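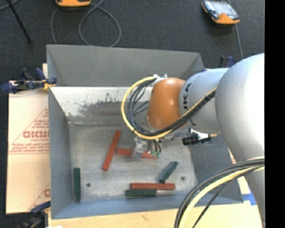 *A robot arm at work over a metal bin of red and green bars, with its cables following the curve of the wrist.*

**Sasbridge, March** — A new good-practice guide for robot bin picking is out, and anyone who runs a picking cell can have it for free. The Sasbridge Bin-Picking Guide covers the everyday work around the robot: how the bin is held down, where the cables run, what gets checked before the first pick, and what gets written down when a pick goes wrong.

The guide was put together by Dremama, a maker of picking cells, with the test lab at Plosley and the integration firm Sundaram. It is 40 pages long and meant to be read at the machine. Each chapter fits on a few pages, with a checklist at the back that can be torn out and taped to the guarding.

"We're thrilled with how it came out," said Mircea Ciobanu, who led the writing at Dremama. "Everyone in this field has a drawer full of their own notes, and most of those notes are really good! We wanted to get them into one place where a new technician can find them on day one."

**What the guide covers**

The longest chapter is on cables and hoses. It asks teams to move the arm slowly through every pose the program can reach, watching the loop at the wrist the whole way, and to repeat the check whenever a cable is added or a tie is moved. A loop that clears the bin wall in one corner can catch on it in another, and the guide gives a simple way to mark the worst pose on the cell drawing so the next person knows where to look.

Another chapter deals with fixing the bin. Clamps are fine for trials, it says, as long as their position is recorded and they are included in the collision model. For production, it calls for a fixed locator, plus a check of the bin position at the start of each shift.

There is also a section on test parts. Plain bars in two colors make a good starting set, since they are easy to tell apart and they end up in awkward positions — side by side, against a wall, one partly hidden by another. The guide sets out how to mix and drop them so that results from one lab can be compared with results from the next.

The checklist has 77 items, grouped by who does them and when. Of these, 4 are marked as stop items. If any one of them fails, the arm stays off until it is fixed and signed for.

**Tried out before release**

The draft was used at Plosley for a full round of trials, with 843 logged picks. Technicians wrote their comments straight onto the checklist, and many of those comments went into the final text nearly word for word. The order of the startup checks was changed, and the page on gripper air lines was rewritten from scratch.

"The best remarks came from the people who clean out the bin and reset the parts," Ciobanu said. "They know exactly which step gets skipped at the end of a long day — so we moved that step to the front."

The guide is meant to be used alongside the safety standards and legal rules that apply to a site. It does not replace a risk assessment, and the first page says so in large type.

**Getting a copy**

Printed copies can be ordered from Dremama, and the text may be copied and adapted for in-house use. Sundaram will run walk-through sessions for teams that want to try the checklist on their own cell. Comments on the first edition are very welcome and can be sent to the guide desk at Dremama.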